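Reverberation Time in a Shared Study Room: Measurement and Low-Cost Treatment

Project report, Building Physics Laboratory
Authors: Elisa Gatti, Adelmo Palumbo, Amerley Akpalu
Supervisor: Fiorella Sanna

1. Background

The ground-floor study room in the Colombo building is used for group work during the day and for evening tutorials. Students complain that speech is hard to follow when more than one group is talking. The room has a concrete ceiling, painted block walls, and a hard floor. One wall is almost entirely glass. There are no curtains and the chairs are not padded.

The purpose of the project was to measure the reverberation time of the room, compare it with a value calculated from the surface areas, and test whether absorbent panels built by students could lower it to a level suitable for speech. The measurements were made in July, when the room was closed to other users.

2. Theory

Reverberation time (RT60) is the time needed for the sound level to fall by 60 dB after the source stops. In an ordinary room the background noise is too high to observe the full decay, so a shorter part of the curve is measured and extrapolated. We used T20, which takes the slope between -5 dB and -25 dB and multiplies the decay time by three.

The calculated values use the Sabine equation:

RT60 = 0.161 V / A

where V is the volume in cubic meters and A is the total absorption in square meters. A is the sum of each surface area multiplied by its absorption coefficient. The equation assumes that the sound field is diffuse, that is, that sound energy arrives at every point equally from all directions. This holds well in a room with evenly spread absorption. It holds poorly when one surface is much more absorbent than the rest, and this matters for the treated condition in Section 5.

3. Room and Equipment

The room is 12 m long, 7 m wide, and 3 m high, which gives a volume of 252 cubic meters. The ceiling and floor are 84 square meters each, and the four walls total 114 square meters including the glass.

The source was an omnidirectional loudspeaker on loan from the acoustics lab. The receiver was a Surner measurement microphone on a tripod, connected to a laptop through an audio interface. Decay curves were processed in Akis, the analysis package used in the second-year course. The microphone was checked with a calibrator before and after each session, and the drift was below the resolution of the display.

4. Method

The loudspeaker was placed in 2 positions, one near a corner and one on the long axis of the room. For each source position, 5 microphone positions were used. All microphone positions were at least 1 m from any wall and at least 2 m from the loudspeaker. The microphone height was 1.2 m, which corresponds to the ear height of a seated person.

The excitation signal was a logarithmic sine sweep. We first tried balloon bursts, but the low-frequency energy was not repeatable and the 125 Hz band gave decay curves with a clear bend. The sweep removed this problem -- at the cost of a longer session. Ventilation was switched off during each sweep. Results were averaged in octave bands from 125 Hz to 4 kHz.

The panels were wooden frames filled with mineral wool 5 cm thick and covered with cotton fabric. Twelve were built. Each one has a face area of 1 square meter. They were hung on the long wall opposite the glass, with a gap of 5 cm behind them. The gap was set by spacers glued to the back of each frame. Two of the spacers came off during hanging and were replaced with screws.

5. Results

For the untreated room, the calculated absorption at 1 kHz was 16.9 square meters. The Sabine equation then gives an RT60 of 2.4 s. The measured mean was 2.2 s. The difference is small and probably comes from the tables and chairs, which were left in place and were not included in the calculation.

With the panels in place, and a coefficient of 0.95 assumed for the mineral wool at 1 kHz, the calculated absorption rises to 28.1 square meters and the calculated RT60 falls to 1.4 s. The measured mean was 1.6 s. The treated room is therefore more reverberant than the equation predicts. All of the added absorption is on one wall, so sound traveling along the length of the room or between the floor and ceiling meets the panels less often than a diffuse field would require.

At 125 Hz the measured change was within the spread between microphone positions. We do not claim any improvement in that band.

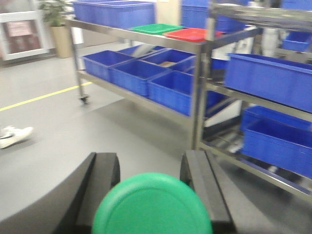
Why were the panels not hung from the ceiling?

Drilling into the slab needed a permit that could not be issued during the project. Ceiling panels would probably have been more effective, as the floor and ceiling are the largest pair of parallel hard surfaces in the room.

6. Sources of Error

The coefficients for glass and painted block were taken from a textbook table. Published values for the same material differ, and at low absorption a small change in the coefficient has a large effect on the result. Changing the coefficient of the painted block from 0.05 to 0.07 adds more than a square meter to A.

Temperature and humidity were not recorded in the first session. Air absorption was neglected in all calculations. It has little effect at 1 kHz in a room of this size but is not negligible at 4 kHz, where our calculated values should be read as upper limits.

No measurements were made with people in the room. An occupied room will have a shorter reverberation time in both conditions.

7. Further Work

The target for a room of this type was set at 0.8 s at the start of the project, and it was not reached. Repeating the Sabine calculation for that target gives a required absorption of 50.7 square meters, far more than the wall space available for panels. A ceiling treatment is needed. Ilaria Russo has prepared a layout with suspended baffles in rows parallel to the short wall, included as Appendix B. The layout has not been costed.

The panels remain on the wall. The Akis project files and the raw sweeps are stored on the Drerkley server in the course folder.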